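What the arms took off the bench

I have worked at the Ulludero refurbishing shop long enough to remember when every machine that came through the door was opened, emptied and rebuilt by one person. You took a tower off the pallet, you put your initials on the job sheet and it was yours until it left again. Last June the firm put in the first pair of robot arms, supplied by Danzer, and since then the job sheet has had no space for initials.

I am not against the arms. Some of my colleagues are, and some of the office staff at Jiron, who own us, talk as if anyone with doubts wants to go back to candlelight. Most of us on the floor are somewhere between the two, and I think our view deserves more room than it has had.

The figures first, as they are the part everyone quotes. In the last full month before the change we sent out 2,203 machines. In the best month after it we sent out 2,358. That is a real gain, but it is a small one for what it cost, and it came with 17 of us on the floor both times. No one was let go. Management deserves credit for keeping that promise, and I would like to see it written down for the years ahead.

What did change was the day itself. The old job was slow and mixed. You lifted, you unscrewed, you cleaned, you fitted memory, you swore at a cable, you tested. The new one is divided up. A few people prepare cases and load the fixtures. A few watch the cells and step in when an arm stops. The rest of us test and pack. Wrists are better for it, mine included. Backs are about the same, as the cases still have to be lifted on to the table by hand.

The trouble is in the middle group. Watching is tiring in a way that lifting is not. You can't read or wander off, and there may be nothing to do for a long stretch before a stop that needs you at once. After a shift of that I go home flat. The company counts it as light duty and pays it at the lower rate, which I think is a mistake. The person watching has to know everything the builder knew, and has to apply it to a job that was left half done by something that cannot tell you what went wrong.

That brings me to training. Our newest starters have never stripped a tower from beginning to end. They can clear a fault code on the Gelus software faster than I can, but when a processor will not seat, they wait for one of the older hands. We learned by handling up to 400 machines in our first few months, including a fair number we got wrong. There is no such period now. When my generation retires, the shop will have people who can look after the arms and very few who understand the computers.
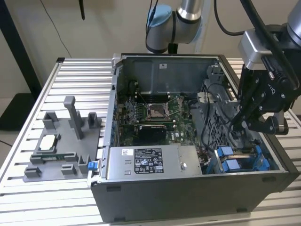
An open tower on the cell table, with a processor and a memory module in the fixture to its left.

My own proposal is modest. Keep one manual bench and put every new starter on it before they go near a cell. Rotate the watching so that no one does a full shift of it, and pay it as skilled work. Ask the floor before the next pair of arms is ordered – the layout of the first cells would have been better if someone had.

None of this would cost much beside the price of the equipment. It would probably bring the monthly number down a little at first. I can live with that, and I think Jiron could too.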